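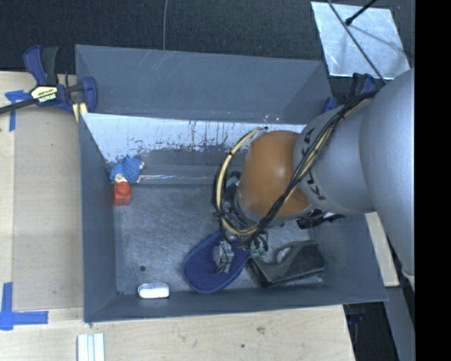
*Fixed cam, KUKA over the gray bin, gripper above the blue slipper-shaped item*

**Ticket: grasp success dropped after retraining** (bin picking, Adura planner)
Opened Mar 25, 2021 - status: narrowed down, leaving it open

OK so this one's been bugging me all week! The Hirnus grasp scorer hit our target in June and now the retrained one keeps ranking floor points above real objects. I ran 300 picks with the new weights and went through every miss by hand (fun evening).

What I tried:

- Rolled back to the old weights, same bin, same objects. Misses went away, so I'm not blaming the arm.
- Re-ran the hand-eye calibration anyway. No change.
- Masked the bright worn strip on the far wall out of the depth input. 13 of the bad picks went away, which I did not expect to be that many.
- Dropped the Goicoechea augmentation (the fake glare one). Worse!

My guess is the scuffs and swirls on the floor metal - the new training set is all Unham bins and I think those are a lot cleaner than ours.

Next up: retrain with 2 scratched bins mixed in, keep the mask on, and repeat the same picks. If anyone needs the bin before then, please leave the clamps where they are - moving it means I calibrate again.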